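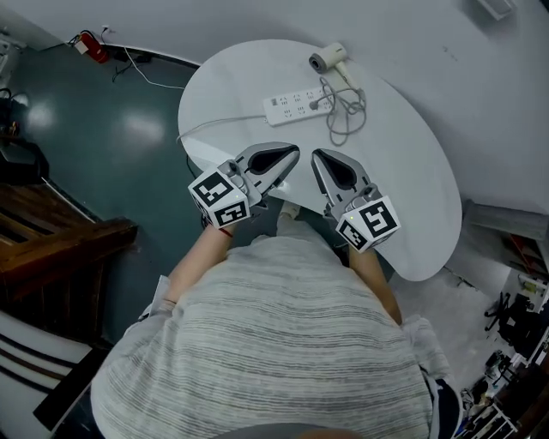

Two hand-held grippers over the white table

From: Kimutai Makori
To: Hastik puzzle list
Date: 2021-08-22
Subject: Re: Round 3 instructions, loop puzzles

Tímea Lengyel wrote:
> I've read through the draft booklet for round 3. The Firkis rules
> say the loop passes through every circle, but they don't say if it
> may also use cells without one. The example grid does both. Also,
> is a solver allowed to leave the crosses on the page when they
> hand in? Last January two people at Bulunham lost points for it
> and I don't think they should have.

Thanks, Tímea. You're right about the first point. The loop may use any cell, with or without a circle, and it doesn't have to visit all of them. I've changed the sentence in the rules and left the example grid alone.

On the crosses, any marks are fine as long as the loop itself can be read. Bogumił is marking this time and he agrees. I'll put a line on the cover page so it doesn't come up again.

Some other changes in the new draft:

Puzzle 5 had a second solution in the bottom right corner. Dennis Were found it while test solving. I added one given and it's now unique, but a bit easier, so I dropped it from 30 points to 25. The round total stays at 200 because the last Mbwambo went up by the same amount.

The two number placement puzzles have swapped places. The harder one was first and testers kept getting stuck on it before they had seen the rest of the page.

Bakari, your arrow puzzle is in, but I had to turn it 90 degrees to fit the page. Please check that I turned the arrows along with the grid.

I still need one more tester for round 2. It should be someone who hasn't seen any of the grids. Write to me off list and I'll send the file.

Kimutai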